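Progress report to the Vaher fund, second period
Good practice rules for recording everyday tasks with robots and people
Prepared by Nam-gil Ji, Grondov
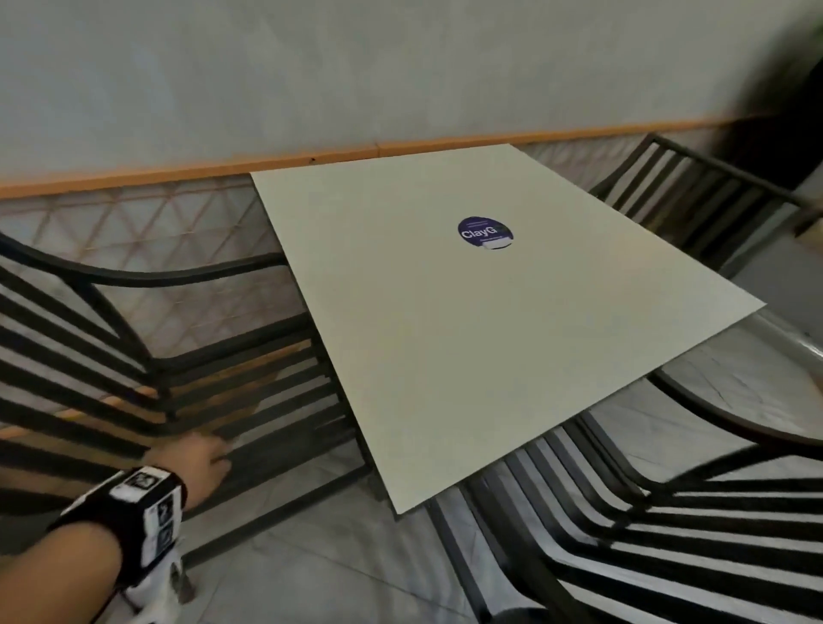 In this period we had two goals. The first was to finish the written rules for recording sessions in public rooms, such as cafes and canteens. The second was to test the rules in real work at the Ondville site. The first goal is reached. The second is reached in part, and I explain below what is still open.

1. The rules

Version 2 of the rules is now in use by all our teams. It is shorter than the first version, which many people did not read until the end. The main changes are these:

The operator must check the wrist markers before each session. A marker that is bent, dirty or covered by a sleeve must be fixed before recording starts. In the first version this check was only made once in the morning.

Furniture tasks have now their own page. Moving a chair was treated before like moving a cup, and this was a mistake on my side. A chair is heavy, it can catch on the table, and the feet of the operator are close to it. The page says where the hand may hold the chair, that closed shoes are required, and that no other person may stand on the side to which the chair moves.

Names, signs and stickers which belong to the owner of the room may stay in the recording only if the owner agreed in writing. We ask this now in the same form as the permission for the room.

2. Use of the rules at Ondville

Until the end of April we recorded 887 sessions. Of these, 366 were furniture tasks, mostly chairs and small tables. Each session was checked against the rules by a person who was not the operator. We rejected 204 sessions. This is more than I expected in the plan, and I want to be open about the reason. Most of the rejected sessions come from the first weeks, when the operators still worked by the old habit and started before the marker check was written down. The recordings may be good, but without the check we cannot show it, so we do not count them.

There was no injury. One operator reported that chairs with open metal backs are difficult, as the fingers can go between the bars and the chair can turn in the hand. We added a sentence about this to the furniture page: the operator should close the hand fully around one bar before the chair is moved.

3. What is still open

The second reader from Jellwood has not yet sent comments on the part about stopping a robot arm when a visitor comes into the room. I wrote to them again on Thursday. Until we have the answer, we keep our own stricter rule, and the arm is stopped each time the door is opened.

The training for new operators takes longer than planned. We would like to move the money left from travel to training. The total budget does not change. Please let me know if a separate letter is needed for this.

4. Next period

We will repeat the rejected furniture tasks first, and then begin with kitchen tasks. The draft page for hot surfaces is attached to this report, and your comments on it are welcome.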